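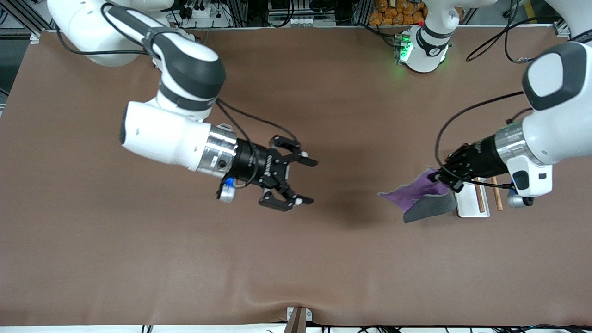 Haiyan Jiang wrote back after the last update that the cashew base was still too soft by the time it reached the shops, and asked whether we would fix that before spending anything on new flavors. We did it in that order, and most of this report covers it.

Reports > Food Projects > Swanson Raw Dessert Line > Second Update

Search reports Enter keyword Go

Aug 25, 2019

Recipe work

We made 16 versions of the base between March and now. The first ones used more coconut oil, which held the slice up but left a greasy feel in the mouth. Ifeoma Eze then cut the oil back and added a little cocoa butter. We also shortened the soak for the cashews from overnight to four hours, so they take in less water. Version 14 is the one we are keeping. It cuts clean from the fridge and holds its edge on a plate for two hours in a warm kitchen.

The date and almond crust has not changed, except that the almonds are now chopped more coarsely. The lemon filling is finished. The raspberry filling is not. It weeps after thawing, and chia seed fixes that but people in the tastings did not like the specks. Kenta Ichikawa is trying freeze-dried berry powder next.

Tastings

We held tastings at the Hurnamlow store and at our own counter, and 100 people filled in a card. Lemon scored best. The most common complaint was sweetness, so we have taken some of the maple syrup out of the filling — the crust is sweet enough by itself.

Sales

We sold 746 small cakes in the period, nearly all of them lemon. The target for the full year is 2,000. We are behind where we wanted to be, partly on account of the weeks when we held stock back to change the base. Brolora has agreed to carry the lemon cake in its freezer section and will take the raspberry when it is ready.

Spending

Nuts cost more than we budgeted. Packaging cost less, as we stayed with the plain box. The second blender was bought as planned. Jummai Nwachukwu has sent the receipts separately.

Still to do

Finish the raspberry filling. Repeat the freezer test with the new box lid. Get the allergen label checked again now that cocoa butter is in the recipe. Violeta Tapia would like your comments on the label draft before it goes to the printer.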